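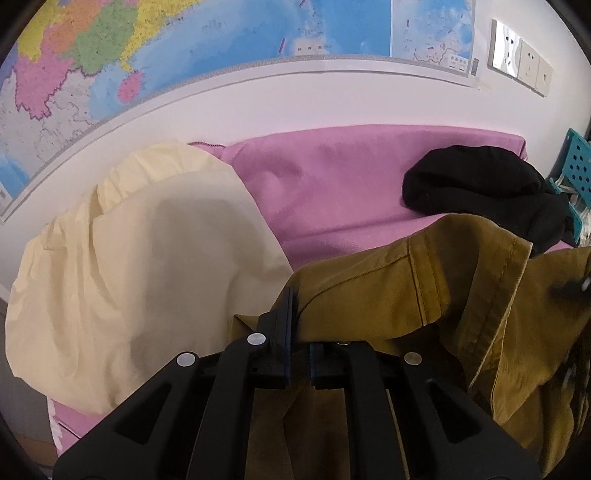 Hand-held gripper, post-fault inspection
Unit: Grilmont
Inspector: Anselmo Flores
Fault: fingers failed to release after a fold was picked up. Logged at cycle 2514.

1. Finger pads - PASS. Check again in 800 cycles.
2. Pinch clearance, operator's hand to linkage - FAIL. Guard on order from Brasus. 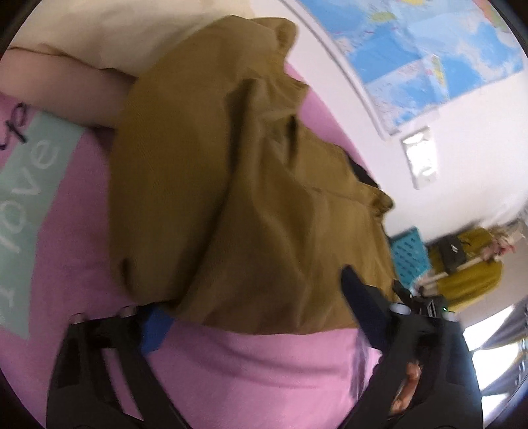 Garment on the bed cover, gripper at its lower edge.

3. Release on trigger - FAIL on 5 tries. Spring is weak - replace before further use.
4. Full opening, both fingers - PASS with the spring unhooked.
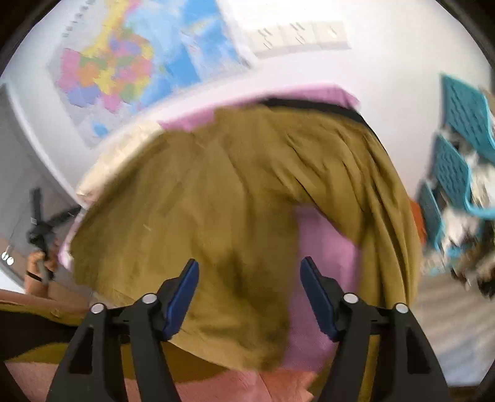 5. Joint pins - PASS. No play.

Status: tagged out until items 2 and 3 are closed.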